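Progress report on the Sitarix kitchen kit
Prepared by Welington Portela, Gristura, for Naomi Ogola, Rotich
Dec 29, 2022

Dear Naomi,

Please find the report for the second half of our review of the Sitarix kit. The first report, in June, covered the delivery and the installation. I write now on the use of the kit, on the money spent, and on what we ask from Rotich for the next period.
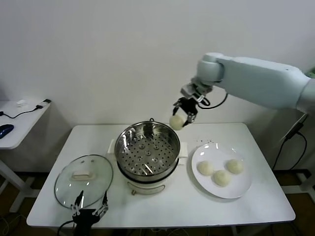
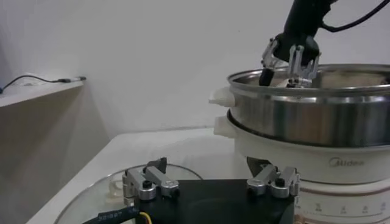
The Sitarix kit is sold to small food businesses which want to try automation without building a new kitchen. The supplier says that a two-arm set can be taught by demonstration, so a person with no programming can prepare a new task. This is the claim you asked us to check. We chose steamed buns for the main task, as we agreed with you. A bun is soft and has no flat side, and the grippers have hard, narrow fingers. In the first picture one bun is held by the gripper over the right rim of the steamer and three are on the plate. This rim is the part of the task which we study the most. The arm must lift high enough to pass over it, and then go down inside the steel wall with the fingers still closed on the dough. Our operators found the first half easy to teach. The second half took them much more time, and two of them asked to repeat the training.

Since June we recorded 1,151 demonstrations in the Weltville workshop. Of these, 218 were rejected by our own check and we do not use them for teaching. The most frequent reason was a bun which was pressed too hard and kept the mark of the fingers. The second reason was a pause of the operator in the middle of a movement. The kit software does not find such pauses by itself, so we must look at each recording, and this is slow work. I wrote to the supplier on this point. They answered politely, but they did not give a date for a correction.

The lid is a separate question. It is round glass, and its handle is low and not easy to take with two fingers. In the present period the lid task is not a part of the result. We would like to include it in the next one.

On the wrist camera I have a mostly good opinion. The view is close, and the operator can see the fingers and the edge of the pot together. When the own gripper is large in the view, as in the second picture, the operator has less space to judge the table behind it. After some days people get used to this. Reflections on the steel were a bigger problem for us, and we now keep the same ceiling lights on for all sessions.

Training of operators: the supplier's course is 30 hours. We think it is too long for a small business, and the chapter on safety should come before the chapter on calibration. Our own shorter version is ready in draft and I can send it if you wish to read it.

Service: we opened 2 requests. One was for a loose screw at a finger joint, and the spare part arrived quickly. The other was for an error in the calibration screen, and it is still open.

Budget: we are inside the plan. The money for travel was not fully used, and I ask your permission to move the rest to spare fingertips, which wear faster than the manual says.

For the next period we plan the lid task, a test with operators from outside Gristura, and a comparison of the teaching time between new and trained people. We also need your decision on the extension of the rental before the present contract ends. The supplier keeps the same price only if we sign before that day.

With kind regards,
Welington Portela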